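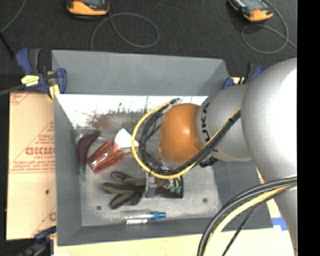 Rubrique : Guides > Installation > Adoucisseur Muvirine

4. Mise en service et première régénération

À faire une fois la cuve fixée et le by-pass monté (section 3). Comptez environ 300 minutes avec les temps d'attente, donc pas le soir à 18 h.

1. Fermer l'arrivée d'eau générale. Ouvrir un robinet bas, laisser tomber la pression.
2. By-pass en position « isolé ». Les deux flèches perpendiculaires au tuyau.
3. Raccorder le flexible d'égout sur la tête Gelen. Collier serré à la main puis un quart de tour, pas plus. Le filetage est en plastique.
4. Trop-plein du bac à sel : tuyau séparé, en pente continue. Jamais raccordé sur le flexible d'égout.
5. Verser 8 litres d'eau dans le bac à sel. À la main, seulement cette fois.
6. Ajouter le sel en pastilles. Pas de sel fin, pas de sel de déneigement.

Note : le niveau de sel doit toujours dépasser celui de l'eau. Si une croûte se forme, la casser avec un manche à balai, doucement.

7. Rouvrir l'arrivée générale. By-pass à mi-course, très lentement. On entend l'air partir, attendre que ça s'arrête.
8. By-pass en position « service ». Vérifier tous les raccords avec un papier absorbant.
9. Brancher le transformateur. L'écran affiche 88 pendant le test des segments, puis l'heure. Si l'affichage reste bloqué sur 88 : débrancher, attendre une minute, recommencer.
10. Régler l'heure, puis la dureté (touche H, flèches, valider). Valeur à demander au distributeur d'eau ou bandelette fournie.
11. Appui long sur REGEN. La tête tourne, c'est bruyant, normal.

ATTENTION : ne pas couper le courant pendant la régénération. La vanne resterait entre deux positions et l'eau part à l'égout en continu.

12. Fin de cycle : faire couler un robinet d'eau froide jusqu'a ce que l'eau soit claire. Une teinte jaune au début vient de la résine neuve. Ne pas boire avant.

Réglage d'usine de l'alarme sel : 500 litres restants. Modifiable dans le menu 2, voir section 6.

Modèles avec tête Šimko (ancienne série) : pas de touche REGEN, tourner la molette dans le sens horaire jusqu'au repère « lavage ». Ne jamais forcer en sens inverse. Les étapes 9 et 10 ne s'apliquent pas.

Pièces et joints : Grirham, service après-vente, demander Sabina Rusnák. Donner le numéro de série, étiquette sous le couvercle.

Version du 13 novembre 2022. Remplace celle de janvier.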